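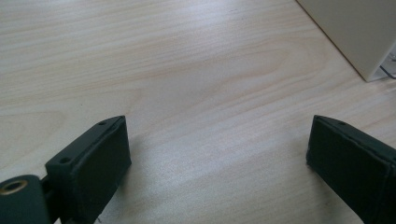

From: Kevin Echeverri
To: Table and bench care list
Subject: Re: Pale veneer tops, marks and shine
Date: 7th May

Hernán Agudelo wrote:

> We have taken on two pale tops like the ones you have at Pusport,
> and I am not sure how to treat them. One has a bright patch in
> the middle when the lights are on and I can't tell if the finish
> has worn or if it is just the lamp. There are also small dark
> specks. Do you sand those out? Tapio Lehtinen told me in April
> that he would strip the lot and oil it, but he mostly works on
> solid oak.
>
> Hernán

Hernán,

Please don't strip it. Tapio is right for solid oak, but a veneer is thin and you won't get a second go at it. I went through the face on a small side table at Graradport with an orbital sander and had to cut a patch in. The patch still shows.

I've put my own answers in the order I do the work.

1. Check the shine before anything else

Move the lamp, or go and stand at the other end. If the bright patch moves with you it is reflection, and the finish is probably fine. If it stays put, wipe it with a damp cloth and look again when it has dried. A worn place goes darker than the rest while it is damp. Ours has a band of shine over the middle with the grain running through it in long loops, and the grain is harder to read where the light is strongest. I spent most of an evening worrying about that on our first top and it was only the ceiling light.

2. Specks and scratches

The top here has a few tiny dark specks and some fine scratches, well spread out. I leave them. Try a fingernail on yours — if the speck lifts, it was dirt. If it doesn't, it may be in the wood itself, and sanding will only make a dip round it. Scratches you can see but not feel are best left alone as well.
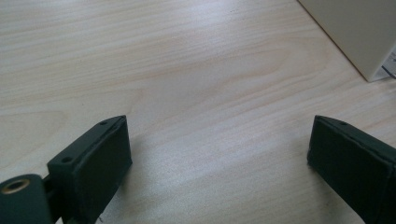 3. Cleaning

Lukewarm water with a drop of washing-up liquid, cloth wrung out hard, then a dry cloth straight after. Go with the grain as far as you can. On tops with a lot of curve in the figure I just pick the long direction and stick to it. No spray polish. Gheorghița Marinescu used one at Plollau and the next coat of varnish wouldn't take.

4. If you do have to refinish

Hand sand only, with a cork block, and stop as soon as the surface is dull all over. Two thin coats of water-based matt. Oil will turn a pale top yellow, so try it on the underside first if you are set on it. Cristian Chambi has used the Ccori hard wax on ash and likes it, but I haven't tried it on veneer and can't say how it wears.

What is the edging on yours? If it is solid lipping you can be a bit firmer there than on the face.

Kevin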